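작업노트 / 공용작업실 2번 작업대 / 7월
수건 개는 팔 (작업명 Narus)

14:10 시작

어제 쓰다 만 거 이어서. 어깨 관절 쪽 벨트 장력 다시 잡음. 너무 팽팽하게 해놔서 저속에서 드드득 하는 소리 났었는데 반 바퀴 풀어주니 조용해짐. 대신 방향 바꿀 때 유격이 손으로 느껴짐. 일단 이대로 감. 나중에 텐셔너 새로 뽑아야 할 듯.

Henrique가 아침에 남긴 메모: "손목 케이블 또 씹혔음. 타이 위치 바꿔놨으니 건드리지 말것." 확인함. 타이 위치는 괜찮은데 팔꿈치 다 접으면 케이블이 몸통에 쓸린다. 수축튜브 한 겹 씌워둠. 임시임. 스파이럴 튜브 주문 목록에 넣어놓음.

전원: 파워서플라이 그대로. 그리퍼 서보만 별도 레귤레이터로 뺐다. 전에는 그리퍼가 꽉 물 때마다 컨트롤러 보드가 리셋돼서 영점을 처음부터 다시 잡아야 했는데, 분리하고 나서는 아직 한번도 안 죽음. 접지는 공통으로 묶었음 (지난번에 이거 빼먹고 저녁 내내 삽질했다. 또 빼먹지 말 것!!)

배선 메모
- 빨강 굵은거: 관절 전원
- 빨강 가는거 + 흰 테이프: 그리퍼 전원
- 노랑: 신호. 커넥터 방향 헷갈리니까 홈 있는 쪽이 위
- 파랑: 비상정지. 이건 절대로 브레드보드 경유하지 말것

비상정지 버튼은 작업대 앞쪽 모서리로 옮김. 전 위치는 팔 너머로 손을 뻗어야 눌리는 자리였음. Natália가 지적한 건데 맞는 말.

15:00 쯤 그리퍼

손가락 끝 실리콘 패드 새로 붙임. 예전 패드는 수건 한 겹만 집으려 하면 미끄러지고 두 겹은 또 너무 잘 물었음. 이번엔 결이 있는 쪽을 바깥으로. 접착제는 Celutberg 거 남은 걸로. 굳는 동안 건드리면 틀어지니까 집게로 물려놓고 딴거 함.

벌림폭 설정값 184로 바꿈. 200이면 한쪽 손가락이 브라켓에 닿음. 닿는 소리가 아주 작아서 여태 몰랐는데 브라켓 안쪽에 긁힌 자국 있음. 코드에 상한 걸어놨다. 혹시 누가 200으로 되돌리면 저한테 먼저 말해주세요.

닫힘 쪽은 아직 손 안댐. 전류값 보고 멈추는 방식이 나을지, 그냥 위치로 멈출지 못 정함. Henrique는 전류파, 나는 위치파. 전류로 하면 천 두께가 달라져도 되는 건 맞는데 지금 서보가 읽어주는 값이 너무 튄다. 필터 걸면 반응이 늦고. 서보를 좋은 걸로 바꾸면 해결될 문제긴 한데 예산이 없음. 위치로 먼저 해보고 안되면 항복하기로.

15:40 바닥천 / 카메라

작업면은 짙은 회색 천으로 감. 맨 상판은 조명 반사가 심해서 윤곽 추출할때 반사광이 자꾸 수건 귀퉁이로 잡혔음. 회색 위에서는 밝은 색 수건이 잘 떨어져 나온다. 기준 수건은 주황빛 도는 걸로 통일. 흰 수건은 나중에. 짙은 색 수건은 더 나중에, 그건 바닥을 바꾸든지 해야 할 것 같고.

천이 평평하지 않은 게 문제다. 아래쪽 가운데로 세로 주름이 길게 가 있고 양 옆이 살짝 올라와 있음. 그리퍼 높이를 바닥 기준으로 고정해놨으니 수건이 주름 위로 오면 집는 높이가 안 맞을 거다. 다림질할지 판에 씌워서 당길지 정해야 함. 내 생각엔 당기는 쪽. 다려봤자 접어서 보관하면 도로 아미타불.

카메라는 위에서 내려다보는 위치로 고정. 노출 수동, 화이트밸런스 수동. 자동으로 두면 팔이 들어올 때마다 색이 변해서 임계값이 다 틀어짐. 고정 나사 풀림방지 안 해놨으니까 만지지 마세요.

색 임계값: 색상 범위 좁히고 채도 하한 올림. 바스켓이랑 오른쪽 위 흰 물건은 채도가 낮아서 알아서 빠진다. 회색 테이프도 마찬가지. 그래도 혹시 몰라서 관심영역을 가운데로 잘라놨음. 좌우 위 구석은 아예 안 봄.

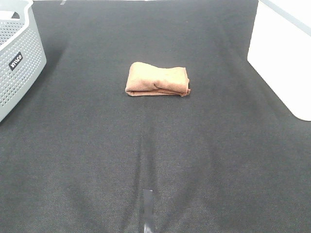
16:20 접기 순서 정리

코드 들어가기 전에 종이로 먼저 정리. 말로 쓰면 쉬운데 좌표로 옮기면 매번 꼬인다.

1) 펼쳐진 상태 윤곽 잡기. 귀퉁이 못 찾으면 거기서 정지, 추측해서 움직이지 않게.
2) 긴 변 방향 판별. 정사각에 가까우면 판별이 뒤집히는 버그 있음. 아직 못 고침.
3) 먼 쪽 귀퉁이 집고 들어올리기. 높이는 수건 폭의 절반 조금 넘게. 더 낮으면 끌리고 더 높으면 펄럭임.
4) 가까운 변으로 넘겨서 내려놓기. 놓는 순간 그리퍼를 바로 위로 빼지 말고 살짝 뒤로 물러났다가 위로. 바로 올리면 패드에 천이 붙어 올라온다.
5) 돌려서 한번 더. 팔이 하나라 이 단계가 제일 지저분함.

3번이랑 4번 사이에 중간점 하나 추가함. 직선으로 가면 팔꿈치가 특이자세 근처를 지나면서 갑자기 홱 돈다. 처음 봤을 때 진짜 놀람. 중간점 넣고 빈손으로 돌려보니 부드러워졌음. 속도는 아직 낮게 묶어놓음.

윤곽 검출은 다 개어진 상태에서도 잡히는지 봐야 함. 여러 겹 접힌 덩어리라 오른쪽 끝이 들쭉날쭉하고 아래로 자락이 조금 삐져나와 있으면 사각형 근사가 기울어질 수 있음. 최소외접사각형 말고 긴 변 기울기만 따로 뽑는 걸로 바꿔볼 것. 윗면 주름, 사선으로 접힌 선도 엣지로 잡히니까 안쪽 엣지는 버리고 외곽만.

개었다고 판정하는 기준도 없음 지금은. "대충 네모"로는 안된다. 후보:
- 외곽 면적 / 외접사각형 면적 비율
- 긴변 짧은변 비율
- 튀어나온 자락 길이
세번째가 사람 눈이랑 제일 비슷할 것 같은데 계산이 귀찮음. 첫번째부터.

17:05 빈손 반복

그리퍼 패드 아직 덜 굳어서 수건 없이 궤적만 반복. 5회 돌림.

첫번째 정상
두번째 정상
세번째 정상인데 어깨에서 딸깍 소리
네번째 정지. 통신 타임아웃. USB 허브 의심
다섯번째 허브 빼고 직결. 정상

허브는 Vistance 붙여놓은 서랍에서 꺼내온 건데 원래 상태가 안 좋은 놈이었나 봄. 불량 표시 해서 따로 뒀음. 쓰지 마세요 제발.

딸깍 소리는 원인 모름. 감속기 쪽인지 베어링 쪽인지. 귀 대고 들어보려다가 움직이는 팔에 귀 대는 거 아니라고 Natália한테 혼남. 전원 끄고 손으로 돌려볼것. 손으로 돌릴때도 나면 기계 문제고 안 나면 제어 게인 쪽을 봐야지.

17:30 Natália 코멘트 받아적은 것

- 바스켓에 넣는 동작까지 욕심내지 말라고 함. 개는 것부터.
- 벽에 구멍 뚫린 바스켓이라 깊이 센서 쓰면 값이 이상할 수 있음. 지금은 색만 보니까 상관없지만 나중에 참고
- 바스켓 위치를 표시해 두라고. 조금만 밀려도 넣는 좌표 다 틀어짐. 바닥에 자리 표시 할 것 (초크?)
- 천 끝을 작업대 밑으로 감아서 클램프로. 이건 바로 하자

Falcão 이름으로 된 공구함 = Natália 거. 토크렌치 쓰고 제자리에 꼭 돌려놓기. 전에 내가 안 돌려놔서 한 소리 들음.

남은 일

- 바닥천 당겨서 고정. 판 크기 재기
- 어깨 딸깍 소리 (전원 끄고)
- 그리퍼 패드 굳으면 한 겹 / 두 겹 집기 비교
- 2) 방향 판별 버그. 비율이 1에 가까우면 이전 프레임 결과를 유지하는 식으로? 임시방편이지만
- 텐셔너 다시 모델링. 홈 깊이 조금 더 파고, 벽 두께 올리고, 이번엔 눕혀서 출력. 세워서 뽑은 건 층 사이로 갈라졌음
- 스파이럴 튜브, 짧은 USB 케이블 주문
- 레귤레이터 발열 확인. 손대보니 미지근한데 오래 돌리면 모름. 방열판 남는 거 있나
- 로그 파일 이름에 시각 넣기. 오늘도 덮어쓸 뻔 햇다

Henrique한테: 손목 타이 안 건드렸음. 수축튜브만 추가. 펌웨어 올릴거면 지금 버전 백업 먼저 해주세요, 어깨 영점 값이 그 안에만 들어있음. 따로 적어놓은 데 없음.

18:15 정리. 전원 내림, 비상정지 눌러놓은 상태. 내일 켤 때 버튼 돌려서 풀고, 영점부터 잡고, 그 다음에 카메라 프로그램 켤 것. 순서 바꾸면 포트 번호가 밀려서 팔을 카메라로 인식함.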